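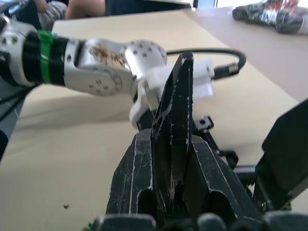 Table 12, beige top, with the two arms meeting over it.

Fall walk-through, Privard workshop building
Sat 16 October

Same list as in May, with my comments after each item. I started at the loading door and worked my way back, so the order is a bit odd – sorry if you're trying to match it to the floor plan.

Exits and hallways
Front door: OK. Opens all the way, closes by itself.
Side door on the Wisness Street side: FAIL. It sticks at the bottom and I had to use my shoulder! Please get it planed before the cold weather.
Hallway width: OK now. I moved two bikes and a roll of carpet.

Fire extinguishers
Kitchen: OK, needle in the green, tag 3164.
Paint room: pin fine, tag missing. I've asked Yan Fire Supply for a new one.
Back stairs: OK, but someone hung a coat on it (a nice coat, it's in the office).

Lights and alarms
Emergency lights: held the test for 30 minutes, except the one over the restrooms, which gave up after roughly 12. New battery ordered.
Smoke alarms: all beeped. My ears are still ringing.

Electrical
Panel clear: OK.
Extension cords: one heater in the Prurelport room was on a power strip again. Unplugged it and left a note. Heaters go straight into the wall, folks.

First aid
Kit by the sink: low on the big bandages, no eye wash. Adding both to the next order.

Still open from May: loose handrail, second landing. It's worse – I'd like that done first.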